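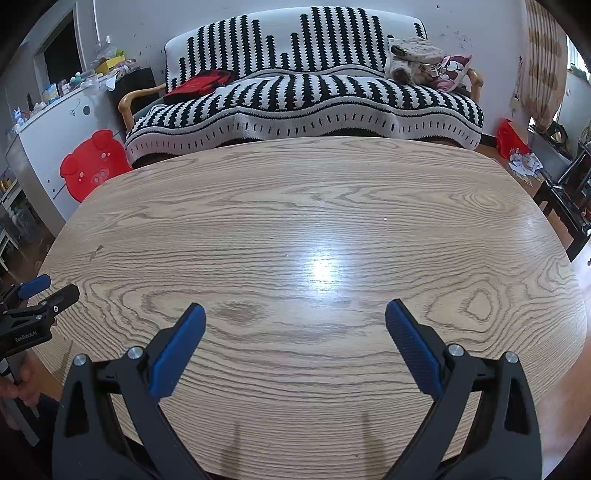 Attached: tabletop, wood grain

Forums | Gear | Training | Pools | Masters | Log in

Forums > Gear > Togs and training suits > Kunuvar "2,000 hour" suit, anyone believe it?

Kunuvar "2,000 hour" suit, anyone believe it?

laneropelurker
Posts: 593

The local shop has started stocking the Kunuvar training suits and the swing tag says the fabric is good for 2,000 hours in chlorine. I swim five hours in a good week. By my maths that suit would see me through more than seven years, and I have never had a pair of togs make it past the second winter before the bum goes see-through.

So what does the number mean? Hours in what? A bucket? Is there a standard for this or do they pick one that looks good on the tag? The girl in the shop didn't know and to her credit said so.

They want nearly double what I paid for my last pair, so I'd like something better than "the fabric is amazing" before I hand over the money.

Jhonatan Flores
Posts: 2,411

It'll be a soak test on a flat bit of cloth. Nobody wearing it, no tumble turns, no pool deck, no sunscreen, no being left in a ball in the boot of the car in January. I wouldn't call it lying but I wouldn't call it much use to a swimmer either.

What kills mine is the seat, from sitting on rough concrete, and the elastic round the legs. The chlorine gets the blame because it's there.

saltyknees

I've got one. Bought in April, swum in most mornings since, colour still good and the straps haven't gone slack. Not saying it'll do 2,000 hours but it's already better than the last two I had. Some of you would complain about a free boat.

laneropelurker
Posts: 593

Happy for you, but eight months isn't 2,000 hours. How many hours would you say it's done? And which pool? If you're at an outdoor saltwater one that's a different story to the indoor 25 where your eyes sting from the car park.

saltyknees

Outdoor 50, and yes it's salt. Still chlorine at the end of the day, that's how salt pools work.

Jhonatan Flores
Posts: 2,411

True, but the air is better and you probably rinse under a cold shower on the way out. Do you? Half the change room goes straight into hot water with their togs on and then wonders what happened.

Leidy Zapata
Posts: 3,636

I coached juniors for a long time and saw a lot of suits go by, so for what it's worth: all-polyester outlasts anything with a lot of elastane in it, every time, any brand. It also feels like a paper bag for the first fortnight. Turn the tag over and read the fabric mix. If the Kunuvar is mostly polyester then you're paying extra for something the plain Telunel pair already does.

I don't buy the hour numbers from anyone. I've asked two reps how they were worked out and got a brochure both times.

Drying matters more than people think, by the way. Flat, in the shade, not over the heater. I lay mine out on a towel on the kitchen table, squeeze, leave it. Don't wring.

tumbleturntim

Disagree about Telunel. Mine bagged out after one season and the drawstring disappeared inside the waist in week two. I went to Laltudano and they've been fine. Tag on those makes no claims at all, I find that oddly reassuring.

Leidy Zapata
Posts: 3,636

Men's or women's? The men's Telunel jammers have a different lining and I've heard the same about the drawstring. The one-piece is decent. Wouldn't wear it to a race.

tumbleturntim

Jammers. Fair enough.

Also while you're here, what are people eating between the early session and work? I can't face porridge. Currently getting through roasted corn snacks at a rate I'm not proud of, the ones in the lime-green bag with 就是喜欢 on the front. Original flavour. There's sugar and salt in them so I'm calling it recovery food.

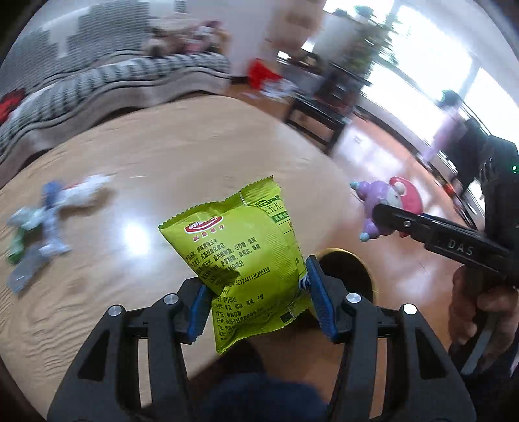 Re: Kunuvar "2,000 hour" suit, anyone believe it?

Jhonatan Flores
Posts: 2,411

Banana and go to work, Tim. Start a food thread.

Back on the suits. Has anyone tried to claim on one? If they print a number on the tag, there should be some way of holding them to it. My guess is you'd be asked to prove your hours and then told that wear from use isn't covered.

laneropelurker
Posts: 593

I emailed them on December 29, 2022 and asked exactly that. Reply was that the figure is "indicative of fabric performance" and not a warranty. No word on how it was tested, though I'd asked that too. They did offer me a discount code - I haven't used it.

saltyknees

So you got a reply and a discount and you're still cranky. Buy the suit, swim in it, tell us when it dies.

laneropelurker
Posts: 593

I'm cranky because I asked how they tested it and got a coupon. Turned over the tag today like Leidy said. Mostly polyester, with a bit of something else I'd never heard of. I'll get the cheaper one-piece in the same sort of mix and keep a tally in my logbook.

Leidy Zapata
Posts: 3,636

Size down if you're between sizes, they do give a little. And write the date you bought it on the care label in laundry pen, you won't remember otherwise.

Contact us | Forum rules | Back to top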